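Silurent K2 Rental Kart

Twin-bumper leisure and school kart for indoor and outdoor tracks
Part no. SK2-212

Overview

The K2 is a four-stroke rental kart for tracks that run mixed groups through the day. One chassis takes drivers from junior school age up to adults. The seat slides on a two-rail base and the pedals move on a pin, so staff can change the setup between sessions without tools.

The frame is the same one used on our earlier school kart, with a thicker rear cross tube and a new mount for the fuel tank. Side pods, nose and rear bumper are separate parts and can be ordered one at a time.

Who it is for

Indoor centers, outdoor club tracks and karting schools. The K2 is not homologated for sprint racing. If you run a race series for members, see the Drastusel chassis or call the sales desk.

Engine and drive

Single-cylinder four-stroke with a dry clutch. The governor is set at 3000 rpm for junior use. For adult sessions it can be reset with a hex key and the cover must be sealed again afterward. Chain drive is standard. A belt kit is available for indoor tracks with noise limits and fits the same sprocket carrier.

Remote speed control is an option. It lets the marshal slow one kart or the whole field from the pit desk. The receiver sits behind the seat on the left side.

Brakes

Hydraulic disc on the rear axle. Pads are shared with the Nakuvar junior kart, so tracks that run both can keep one box of spares. Check pad wear every 66 running hours, and more often on short indoor layouts.

Seat and safety

Padded seat in small, medium and large. Four-point belt, padded steering wheel, headrest and roll hoop are fitted at the factory. The belt can be left off where local rules call for it, but the hoop has to come off with it. Removal is covered in chapter 2 of the workshop manual.

In the box

Kart, assembled except for steering wheel and nose
Battery and charger (electric start models only)
Front and rear tires, mounted
Workshop manual and parts list
Spare chain and master link

Options

Belt drive kit
Remote speed control
Wet tires
Extended pedals for small drivers
Number panels, printed or blank
Thongdee transponder bracket

From the tracks

"We changed over in February. The seat rail is the part my staff like. With the old karts we lost a session a day to swapping inserts." Efren Evangelista, track manager

"Steering is heavier than I expected for the smaller kids. We went to the narrow front tires and that sorted it." Kulap Chareonsuk, karting school instructor

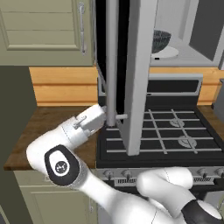
Robotic arm at an open door above a cooktop (computer rendering).

Ordering and delivery

Karts ship on a pallet and need a forklift or tail lift at the delivery point. Orders for the same address can be combined. Color of side pods must be given with the order and can't be changed once the frame is in assembly.

For fleet prices, ask for Babak Hassanpour. For spares and warranty claims, ask for Kacper Borkowska and have the frame number ready. It is stamped on the front cross tube, under the floor tray.

Phones are open until 5 p.m.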